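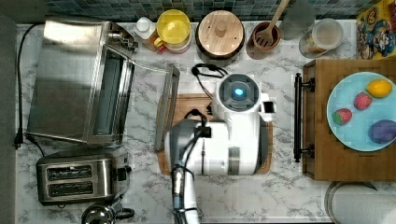
Dörte Sauerland wrote in after my last post to say I'm doing sourdough all wrong, that a starter fed once a day in July is a starving starter, and that hers gets breakfast and supper like everyone else in the house. Okay, Dörte! I tried it your way for a week and I have to admit the bread is better. It rises higher, the crust crackles, and the sour smell that used to hit me when I opened the jar is mostly gone.

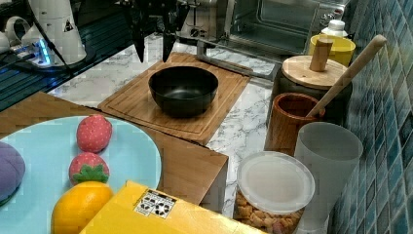

My rye is another story. I've been using the coarse flour from the mill in Prarcombe (3 bags left, and then I'm switching) and it drinks water like crazy, so the dough goes from stiff to soup in one splash. I mix it in a deep black bowl like the one on the cutting board there, which is great for spotting dry flour stuck to the sides — and terrible for scrubbing later, when the stuff has set like cement. Soak it cold. Hot water makes glue.

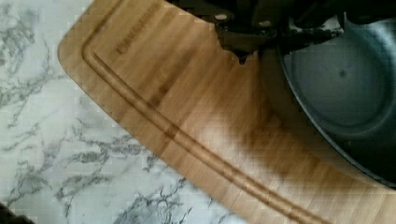
Anyway, back to the rye. I let it sit overnight, shape it with wet hands before 7 in the morning, and bake it until the middle reads 190 on the thermometer. Hartmut Nolte swears by going higher, and he's been baking a lot longer than I have, but his loaves are bricks (sorry, Hartmut, delicious bricks). Next up I want to try the seeded one we had in Nokholm, if I can ever figure out what was in it. Caraway for sure. Maybe fennel?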